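Yevhen Zhuravel has looked after the towels at the Skedesthorpe swimming baths for long enough to have opinions about folding. We spoke by phone on Sunday, April 4, 2021, while he was having his lunch.

The baths own 1,394 towels. Most are white and go through the machines at Dadeck, the laundry two streets away. The tan ones are kept for the sauna and are folded by hand.

"A towel isn't a sheet," he said. "It's thick and it moves about. If you start with a bad corner you'll finish with a bad corner."
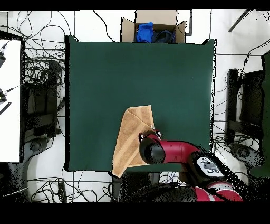 Zhuravel learned the work from Rommel Padilla, who ran the linen room until he retired at 63. Padilla taught everyone to fold on a covered surface, so that the towel didn't slide. A flat green cloth does well for this, with the tan terry easy to see against it and a diagonal crease showing up at once. "You look for that slanting line," Zhuravel said. "If it's there, open the towel out and go again. Don't press it down and hope."

He is less strict about the size of the table. The one in the linen room is 61 centimetres across, and a sauna towel laid lengthwise is too long for it. He lets the spare end hang off the front and folds up from there.

I asked what new staff find hardest.

"The side tuck. They fold the edge in and it rolls under itself, so you've got three layers in one place and one in another. Then the stack leans."
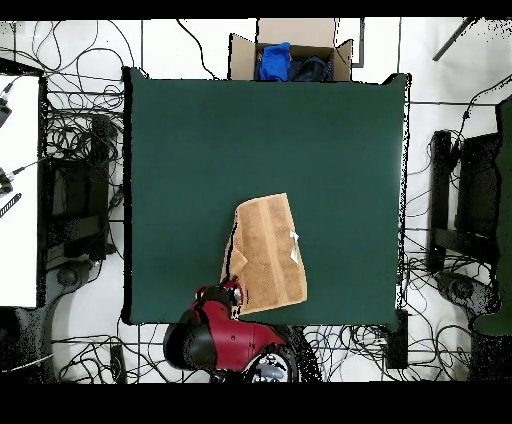 *A sauna towel partly folded, with the left side tucked and creased.*

He gives new people 20 towels on their first morning and leaves them alone with them. Padilla used to stand behind you, he said, and he didn't care for it.

We talked for a while about stripes. The Nygård towels, which the baths bought one August to replace a worn-out batch, have a stripe woven in, and Zhuravel uses it as a guide.

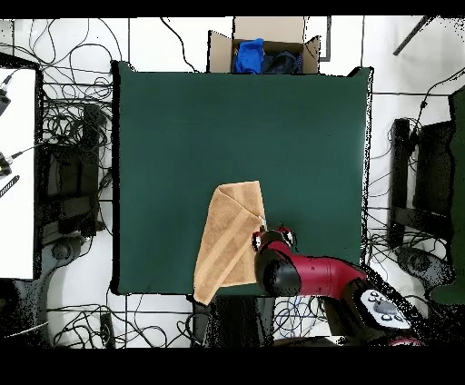

His method is to halve the towel lengthwise first and check the edges before doing anything else. A darker stripe running down the middle, like the caramel one on the tan towel, gives the eye something to follow. The triangular corner at the top would have to come out before he went any further. "I'd take hold of that and lay it flat," he said. "It takes a second."

Anything too worn for the sauna goes into a cardboard box for rags. The Pemel towels, an older make, are nearly all in there now.

He had another delivery due at two, so we left it there.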